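4.2 Self-reported sermon preparation

The claim that longer preparation makes for better preaching is repeated so often in the homiletics literature that few authors trouble to test it. Our survey gives it thin support. Of the 400 ministers approached through the Prisska network, 217 returned a full diary, and those who logged the most study hours were rated no higher by their congregations than those who logged the fewest. We would not make much of this either way. Diaries kept by clergy are filled in by people who know what a diligent pastor is supposed to write, and 58 of ours showed the same total every week until December.

The Besaneo scale, which asks hearers whether a sermon 'fed' them, is no firmer. It has been used widely — and checked rarely. Hearers who liked the minister gave high marks to sermons they could not recall a week later.

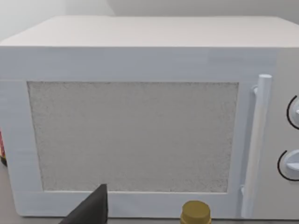 Figure 3. Microwave oven, front view (computer rendering).

Interviews with 114 of the respondents are taken up in Section 4.3, where the link between private prayer and hours at the desk looks weaker still.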